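Growing Cymbidiums in Cool Climates
Handout for week 4, Flokcombe Evening Gardening Course
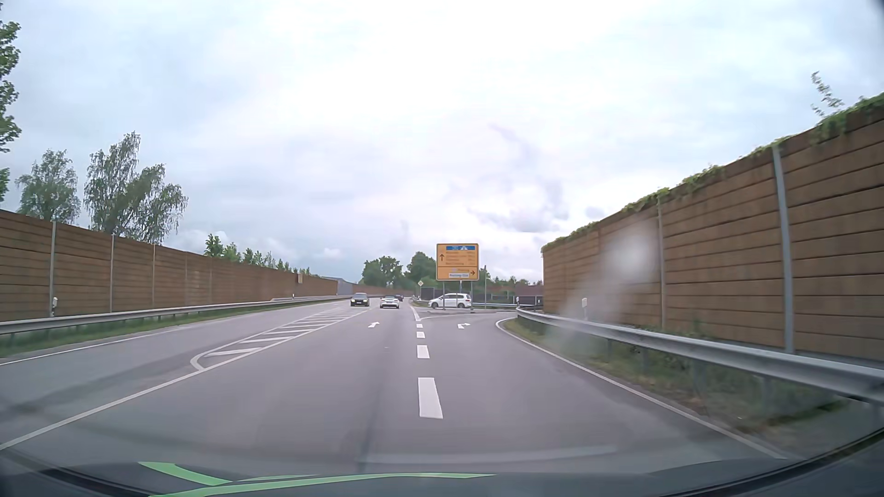 Last week we got as far as the roots, and several of you stayed back to ask whether all that talk of air around the roots applied to cymbidiums as well, so I've moved them forward in the program and we'll get to the slipper orchids after the break. The short reply is yes, it does, though cymbidiums are a good deal more forgiving than most of what we've looked at so far (which is why your grandmother could grow them in a cracked tub beside the water tank and have them flower every year!).

Where they come from

The large-flowered hybrids we all know go back mostly to species from the foothills of the Himalayas and across into South-East Asia. Some grow in the forks of trees, some on mossy rocks, and a few in leaf litter on the ground. Summers there are warm and very wet, and the winters are cool, bright and fairly dry. If you keep that pattern in your head while you're standing there with the hose, you'll get most things right. We have a few natives of our own too, and Cymbidium canaliculatum in particular is a different animal altogether. It wants heat, a deep pot and a properly dry winter, so please don't treat it the way I'm describing below.

Light

More than you think. A healthy cymbidium has leaves the colour of a Granny Smith apple that's been in the bowl a few days, a bit on the yellow side of green. Deep, glossy, dark green leaves look wonderful and usually mean no flowers. Morning sun is lovely, and so is dappled light under a deciduous tree. In high summer I'd put them under 50 per cent shade cloth, especially if you're inland, and watch the leaves for those bleached patches that go black in the middle.

Temperature and the flowering question

This is the one I'm asked more than any other. The plant is perfectly happy, it's got masses of leaves, and it hasn't flowered since it was bought. Nine times in ten it has either been kept in too much shade or been kept too comfortable. Standard cymbidiums set their spikes in response to cool nights in late summer and autumn, with a good drop between day and night, so a plant kept in the lounge room all year never gets the message. Leave it outside! They'll cope with a light frost if there's a roof of some kind over them, but the spikes and buds are much softer than the leaves, and by June I like to have anything in spike up under the verandah.

Do learn to tell a spike from a new growth. A spike is plump and rounded and feels a little soft at the tip if you squeeze it very gently, while a leaf growth is flatter and firmer and soon begins to fan open. Put a stake in early, and once you can see buds, don't turn the pot around, or the flowers will twist about looking for the light.

Potting mix and repotting

I use composted pine bark, medium grade, with a handful or two of perlite through it. Repot straight after flowering, every 3 years or so, or when the bulbs are pressing hard against the side of the pot. Choose a pot that allows for two years' growth and no more. When dividing, keep at least 4 bulbs together, with leaves on most of them. Smaller pieces will grow but they sulk, and you may wait a long while for a flower. The old leafless back bulbs can go in damp sphagnum in a shady spot, and if they're still firm they'll often shoot.

Clean your secateurs or knife between plants, every single time. Cymbidium mosaic virus travels in the sap and there's no cure for it. I know I go on about this.

Feeding and water

Keep them moist through spring and summer, and ease back as the nights cool, without letting the bulbs shrivel. Feed with something higher in nitrogen from spring until midsummer, then change over to a higher potash feed until the spikes are well up. Half strength and twice as often suits them nicely.

Varieties we'll have on the bench

Melis: a compact green with a spotted lip, early, good for balconies.
Stevar: a big upright pink, midseason, needs a solid stake.
Pono: pendulous, rusty brown, best in a hanging basket where the spikes can tumble over.
Seedling 1402: unnamed as yet, cream, and very shy so far.

For next time

Please bring one plant in its pot, any condition, and a sheet of newspaper to work on. Read back over the notes on roots if you missed them. Spare copies are in the tray beside the sink.

Florian Royer
2019-12-13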